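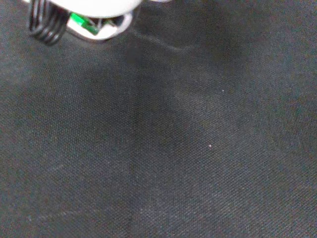

Can a former mayor run again after sitting out a term?

Posted by Gilberto Zapata

Our old mayor here in Trostitz lost by 828 votes last time and now there's talk she wants another go. Her people say the party will "let the members decide", which I've heard before. Does the local branch really get a vote on this, or does head office pick someone and tell us about it in February? Also, is there any rule that stops her from standing?

Fredy Alvarado

Depends what you mean by a vote. I've been a member for two nominations and both times the branch voted after head office had already gone through the list. You get a ballot paper, sure. Whether the person you wanted is still on it is another question.

On the rule, there's no limit on mayors coming back that I know of. She has to live in the municipality, be on the roll and get her papers in on time. The party can ask for more than that – ours wanted 600 signatures from paid-up members, and the branch only had 1,059 on the books, a good number of them lapsed. Ask to see the current membership list before you believe anyone who says they have the numbers. I'd also want to know who checks the signatures, because last time I couldn't get a straight answer.

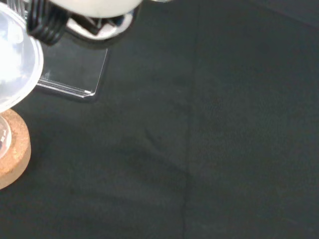 Can I vote at the nomination meeting if I only joined last month?

Most branches want a longer membership than that, so ring the branch secretary and get the cut-off in writing.

Suwannarat

She won't run. They float her name every time the current bloke has a bad week and then it goes quiet. Same thing happened in Erkolo.

Gilberto Zapata

Thanks Fredy. I emailed the branch for the rules and got back a flyer for a fundraising dinner, so that tells me something. I'll ask again at the next meeting. As for her not running, maybe, but somebody is paying for those signs along the highway and I doubt it's the current bloke.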